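Teófilo Urrego
@teourrego
2019-09-23

1/
Hilo sobre camisetas de segunda mano con frases en inglés que no significan nada. Llevo años comprándolas y por fin me siento a escribirlo. Va rápido que entro a trabajar en un rato

2/
Empecé en agosto del año que me mudé. Una maleta perdida, cero ropa, y una tienda de usado en la esquina. Salí con cuatro camisetas. Ninguna frase tenía verbo. Me las puse todo el verano y ahí quedé enganchado

3/
Regla básica: la frase tiene que ser inglés de verdad, palabra por palabra, y aun así no decir nada. Las faltas de ortografía son otro género, tiene sus fans, yo no soy uno. Lo mío es la gramática que se va de paseo

4/
Ejemplos de mi armario, literal:
– "Weekend of the moderate lake"
– "Always forever department"
– "Original coast, since morning"
La del lago es mi preferida. Moderate lake. Pienso en ese lago muchas veces

5/
¿De dónde salen? Le pregunté a Lucero Espinoza, que trabajó diseñando estampados para una marca de acá, Jurketti (ya cerró). Me contestó con audios larguísimos, resumo como puedo

6/
Lo primero: el texto se trata como textura. Te piden "algo con letras, aire universitario, dos líneas y una curva". La curva va casi siempre arriba o abajo de un dibujo. Lo que diga la curva lo decide quien esté en la silla a las siete de la tarde

7/
Segundo: los plazos. En Jurketti sacaban 32 estampados por temporada entre dos personas. Lucero tenía una libreta con palabras sueltas que "quedaban bien": coast, dream, league, scenery, hearth, north. Y a combinar

8/
Le pregunté si alguien revisaba el inglés. Se rió en el audio. Bastante rato

9/
Tercero, y esto no lo sabía: hay palabras que se eligen por la forma. Las que tienen O y C funcionan bien en arco. Las que llevan muchas I y L se ven flacas, hay que abrir el espacio. "Scenery" aguanta muy bien la curva, palabras de ella
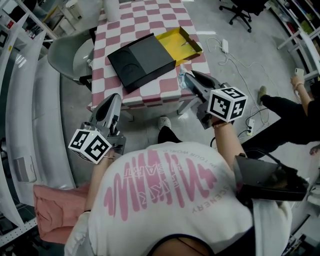
10/
Cómo buscar (me lo preguntan siempre). No vayan a la sección vintage, ahí ya pasó alguien que sabe y le puso precio. Vayan al montón sin ordenar, el de todo al mismo precio. En la tienda Karabulut hay una mesa al fondo que es puro oro

11/
Yo voy por el cuello. O sea, paso los cuellos con la mano como si fueran fichas, y saco las que tienen estampado grueso. Se nota al tacto. Las de tinta finita casi siempre son de empresa o de carrera popular

12/
Las de carrera popular las dejo, salvo que el patrocinador sea raro. Tengo una de Trundico, que ni idea qué fabricaba. Pone "Juntos por la junta". Es español, rompe todas mis reglas, me la quedé igual

13/
Lavado: del revés, agua fría, sin secadora. Ya está. El estampado grueso se cuartea por las dobleces, así que mejor colgada que doblada. Si ya está cuarteado se deja, a mi me gusta más

14/
No planchen encima del dibujo!! Perdí una de Altlow así. Decía "Gentle harbor technics" en verde botella. No he vuelto a ver otra. Si alguien la tiene escríbame, hablo en serio

15/
Precios. La más cara que he pagado: 18. La más barata, gratis, iba de relleno en una caja de platos. Cuando piden 25 por una camiseta con el cuello dado de sí me voy. Ya aparecerá otra cosa

16/
Ahora tengo 342 en la hoja de cálculo. Que no es lo mismo que 342 en casa, ojo, muchas las regalé. Apunto frase, color, marca si la etiqueta se lee, y dónde la encontré. La columna de "dónde" es la que más releo

17/
Cosas que fui viendo en la hoja: la palabra que más sale es "original". Después "dream" y "club". Casi nunca hay adverbios. Los meses tampoco salen, no sé por qué. Ciudades sí, muchas, y casi siempre con un deporte que allí no se juega

18/
Hay un subgrupo que me encanta, las motivacionales a medias. "Believe in the". "Your best is a". Lucero dice que a veces la última línea se caía al pasar el archivo a taller y se imprimía así. Se vendían igual

19/
Alguien me dijo una vez que es feo reírse del inglés de otros. Le di vueltas. No me río del que la lleva ni del que la diseñó, el mio tampoco es gran cosa. Me gusta que una frase así acabe en la calle, en el metro, en la panadería, y que todo el mundo siga con su día

20/
Mi madre me pregunta qué dicen. Le traduzco tal cual. "Fin de semana del lago moderado". Me mira. "¿Y eso es bonito?". Sí, mamá

21/
Bueno me tengo que ir. Dejen las suyas en respuestas, con la frase escrita porfa que si no luego no la puedo buscar en la hoja. Las de animales con gafas también valen

22/
Edito (bueno, añado, que aquí no se puede editar): me están mandando un montón de "league" y "athletics". Esas cuentan solo si el deporte no existe. Ya me pasaron una de "Indoor mountain league", esa entra directa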